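Print this page
E-mail this page

Small Shop Display, Session 4 handout: the produce corner

Okay, so these are my notes from the session in Room 328, tidied up a little for those of you who were scribbling and for anyone who missed it. They follow what I said in more or less the order I said it, with the detours left in (sorry, I like the detours). Bring them next time, we'll be marking them up.

Start with the floor. I know you all want to get to the peppers! But the floor decides how people walk, and it decides how your vegetables look before you've put a single one out. Our practice corner has gray striped carpet, and stripes are bossy. They tell your feet which way to go. If you set a stand square to the stripes it looks tidy and a bit stiff, and if you turn it even slightly you've made a statement, so you'd better mean it. Walk up to your corner the way a customer would, and then walk up to it again from the side you'd never use. I do this in every shop I go into now and my family has stopped waiting for me.

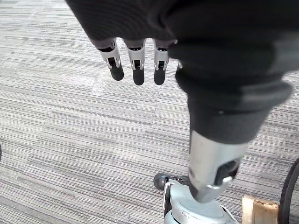 Kelechi Eze wanted to know if carpet makes any sense at all under fresh food, with the drips and the onion skins and everything that gets dropped. Well, no, I wouldn't pick it for a real greengrocer. Hard floor, every time, something you can mop at closing. But plenty of you will be working in spaces you didn't choose: the front of a gift shop, a lobby, a corner of an office building where somebody has had a nice idea about selling vegetables at lunchtime. You get the floor you get. Keep the wet stuff toward the wall, put a mat down where people lift things out, and trim your greens somewhere else.

Next, wood. I am very fond of pale wood with vegetables and I'll try to be fair about it. It's friendly to greens and it doesn't fight with red. Dark wood can look gorgeous too, only it swallows eggplant whole. Against gray carpet the pale stuff warms everything up, and you want that, because gray on its own makes a cucumber look like it's waiting for the dentist.

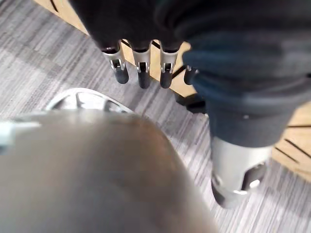
Light tan wood over the carpet, Session 4

The other thing about wood is that it shows dirt in the seams. Run a dry brush along every join before you load, then a barely damp cloth. In the Adeyemi reading (the chapter on crates, you can skip the bit about paint) there's a long argument for lining every bin with paper. I go back and forth. Paper looks fresh at 9 in the morning and like a sad picnic by 4. If you do line, plan on changing it.

Baskets! This took up far more of our time than I'd planned. A shopping basket is part of the display whether you think of it that way or not, and it's the one part the customer carries off. Open, slotted sides are what I'd go for with produce, so that grit falls through and a damp bunch of something can breathe. Light colors show the mud, yes. Good, then you'll wash them. I had the Vunov price list with me and a few of you copied down the wrong line, so check with me before you put numbers in your project.

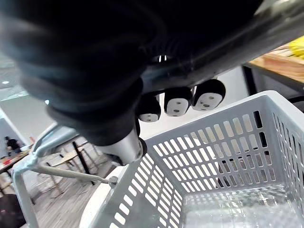 Where do the baskets live, though? By the door is the usual answer, and it's fine, but people breeze past the door with their hands in their pockets. I like a second spot, right beside the produce, at a height where you don't have to bend. A little side table does it. Round is kinder to hips than square in a tight corner, and a white top keeps it from competing with the food. Don't stack baskets up to your chin on it, either. One or two look like an invitation and a tower looks like storage.

So, the stands. Slanted bins are doing you an enormous favor, because they tip the food toward the person. Keep each kind to its own compartment and think about who its neighbors are. Cabbage next to something bright yellow is lovely. Then a stretch of long green cucumbers to calm things down, then your reds, and leafy greens along the back where they can be a bit wild.
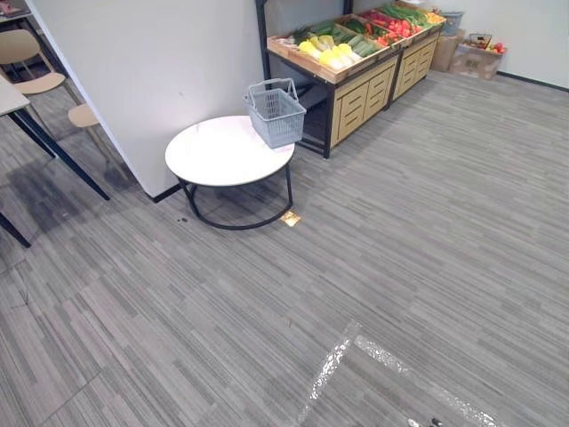
Overflow is the bit everyone forgets to design. You'll always have a box or a bin that hasn't got a home. Put it against the wall, in line with the stands, and let something good-looking sit on top, tomatoes for instance. I saw a shop in Clukudthorpe last October do the whole left side that way, all cardboard, and it was the best thing in the place.

For next session:

Sketch a corner with 2 stands and no more than 5 kinds of produce. Mark the way in.
Write down where the baskets go and where a second person would stand.
Read the Arura handout on color up to the tables. The tables are misprinted and I'm getting a new copy.
Bring a soft brush if you own one, mine are shedding.

Print this page
E-mail this page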